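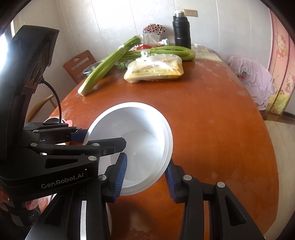
Covadonga Cifuentes reckons the whole question of plastic mixing bowls could be settled by throwing them out and buying steel, and she wrote to say so after last month's item on clearing the kitchen table before you cook. Plastic holds smells, she says, plastic scratches, and a white one shows every speck that lands on it.

I'm not convinced. I have one steel bowl and three plastic ones, and when there's celery to chop and noodles to get through, it's a plastic one I reach for. It's light, it doesn't ring like a gong when you put it down at six in the morning, and a thick rim gives you something to hang on to. The smell complaint is fair if you keep cut onion in there overnight. So don't keep cut onion in there overnight.

Where I do part ways with the plastic crowd is on the claims. Hovero, the homewares place in the arcade, has a sign up saying its new bowls "resist 100 everyday stains". I asked which ones. The young fellow behind the counter got as far as tomato and coffee, then went to find someone. I bought one anyway, for five dollars, and gave it a go with turmeric. It now has a yellow ring around the inside that I expect to be looking at for years. That makes ninety-nine at best.

The other half of Covadonga's letter was about cooking prep at the dining table, which she is against. Her argument is that a good timber table is for eating at, and that a glossy finish and a wet bunch of celery should never meet. She has been told by the people at Lambert, who redid her mother's table, that water marks are the main thing they get called out for. I'm sure they do say that. They also sell a table polish called Stumia, and I'd like to hear the advice from somebody who doesn't.

My own kitchen bench has room for a chopping board and a kettle, and not much else. The table is where the room is. I wipe up as I go, I stand the celery on an old tea towel when it comes out of the sink, and anything hot goes on a cork mat. The finish has a few dull patches, mostly at the end where the grandkids do their colouring, and I can't pin those on the vegetables.

What I would change is how much other stuff lives there. Flowers, tissues, the thermos, the mail, a bag somebody meant to put away. Every tidy-up article tells you to buy a tray for it all. We bought a tray, a Jemano one with handles, and it filled up in 2 days and then took up more of the table than the loose things had. It's under the bed now with the spare blankets on it.

If anyone has had a plastic bowl come back from a turmeric stain, I'd like to know how. I've been told sunshine and I've been told bicarb. The bowl has been on the back step since Thursday and the ring is the same colour as when I put it out.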